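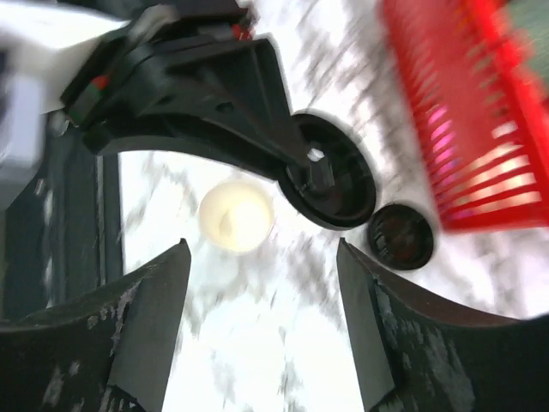
Last updated: January

Home | Handouts | Parts list | Open bench | Contact

Handout 3: Closing the Jaws
Home Robot Arm Build, Wallska shared workshop

By now your arm should stand up, find its zero position and wave at you, which is already a great feeling. In this part we give it something to do with its hand. Grasping small things off a flat surface is where a home-built arm starts to feel alive, and I still get a kick out of it every single time!

Before you start

You need the arm from Handout 2 bolted down, the Flilteck servo board wired and fused, and the gripper kit with both fingers fitted. Check that the finger tips meet evenly when the jaw is shut. If one tip lands early, loosen its screws, press the jaw closed by hand with the power off, and tighten again. Scuffed fingers are fine – mine look terrible and grip perfectly well. A crack at the base is another matter, so swap those.

Choosing things to pick up

Go to the kitchen. Caps, lids and small tubs are wonderful practice pieces, light and cheap and different enough from each other to be interesting. Start with something pale and something dark, and put them down with enough space between them for an open jaw. Low round objects are harder than they look: the fingers have to come down close to the table to get hold of the side, and a rounded edge likes to squirt away if you close too high.

The surface matters too. Marble and marble-patterned tops look lovely, but the veins can fool a simple threshold into finding shapes that aren't there. If your detector keeps reporting a "lid" in the middle of a gray streak, raise the minimum area first and only then start fiddling with brightness.

Setting the jaw

Our boards take pulse values. On the bench arm at Wallska, 800 is fully open and 600 is a light squeeze. Yours will differ, so find your own numbers like this:

1. Open the jaw with nothing in it and write down the value where it stops moving freely. Back off by 10.
2. Hold a cap between the tips and close in steps of 10 until you feel it pinch.
3. Save both values in the Laltenent config file, under "jaw".

Keep your other hand near the switch while you do this. A stalled servo gets hot fast.

The approach

Move in over the object with the jaw wide open, stop, then come straight down. Please don't combine the two moves yet. Most of the knocked-over tubs at open bench come from people sweeping in sideways because it looks cooler (it does look cooler).

Watch the wrist camera feed while you jog the arm. If it smears, your speed is too high for the shutter, and any position you calculate from that frame will be off. Slow down for the last stretch, or pause before you grab a frame. A pause of half a second does wonders.

To try at home

Get 10 clean pick-ups in a row with one object, then swap to a different shape and see how far the same settings carry you. Write down what failed and at which height. If you have the Barbieri pads, repeat the run with them on and compare – I was surprised how much slower I could close.

Bring your notes and your config file to the next session. Handout 4 covers putting things down again, including into a basket.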